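Ondora Support > Teleoperation > Tickets > Recording

Last updated: 27 February 2022

Ticket: Right gripper opens late during hand-over from leader arm, picture frame task
Product: Ireo two-arm station, Finlow recorder
Status: Resolved, monitoring

Reported problem

Operator is recording demonstrations of a tabletop task by remote control. The task is to take a standing picture frame by its edges, turn it, and put it back on its stand. When the leader handle is released, the right gripper on the station stays closed for a moment and then opens all at once. The left gripper follows normally. In the saved episodes the commanded opening and the measured opening do not line up on the right side, so the episodes cannot be used for training.

Fault appears only after the session has been running for a while. Restarting the recorder clears it for 3 or 4 episodes.

Checks done by the customer before opening the ticket

- Swapped leader handles left to right. Fault stayed with the right follower gripper.
- Lowered wrist camera rate. No change.
- Replaced the USB cable on the right leader. No change.

Step 1. Confirm finger travel and pads

Arm power on, recorder stopped. Open the gripper fully from the service page and look through the wrist camera. Both pads should face inward and the gap should be clear down to the base. The picture frame can stay on the table for this check. A pad that has lifted will catch on the other one and give a similar delay, so rule this out first.

Result: pads seated, full gap, object visible between the fingers. Mechanical cause unlikely.
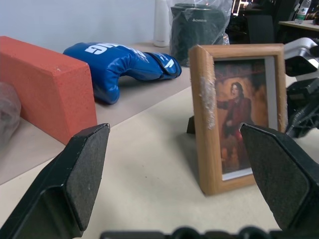
Step 2. Compare command and measured opening

Ran 20 open and close cycles from the service page with no leader connected. Measured opening followed the command every time. Repeated with the leader connected and the recorder running. Delay returned on the right side before the run was finished.

The delay is therefore upstream of the gripper driver.

Step 3. Check the message queue

The Finlow recorder keeps a queue for each follower. Default length is 20 on the left and 200 on the right. The right value was left over from a test profile shipped with the Vieira adapter and was never reset. With a long queue, old commands are played out before the release command is reached. The operator sees a gripper that holds on and then jumps.

Set both to 20 in the station profile, saved, restarted the recorder.

Step 4. Repeat the task with both arms

Left arm is pressed against the near edge of the wood-framed board while the right arm waits with its fingers open. Operator then closes and releases the right handle several times without moving the arm.
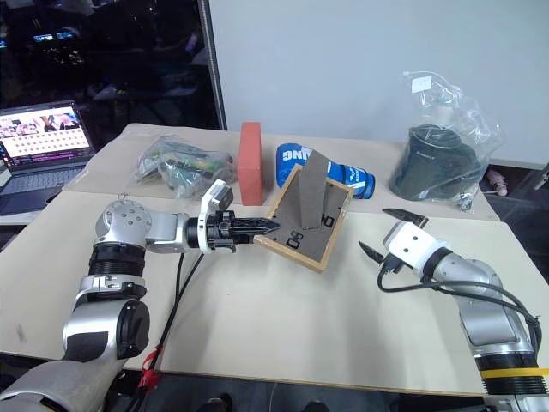 Released the handle at different speeds. The right gripper tracked it each time, and the two traces in the episode viewer overlapped. Left side unchanged. The operator then recorded a full set of episodes without a restart.

Notes

Episodes recorded with the old profile should be removed from the data set. Shifting the right gripper trace by a fixed amount does not repair them, as the lag grew through each session.

The profile editor does not warn when the two queue values differ. Change request filed, planned for the May release. Until then, check both values after installing any adapter package.

If the fault returns, attach the station log and one affected episode to this ticket. Do not trim the episode.

Related items

Leader handle drifts after zeroing
Wrist camera stream drops when both arms move
Vieira adapter: profile not removed on uninstall
Replacing gripper pads on Ireo stations
Finlow recorder: episode saved with no audio track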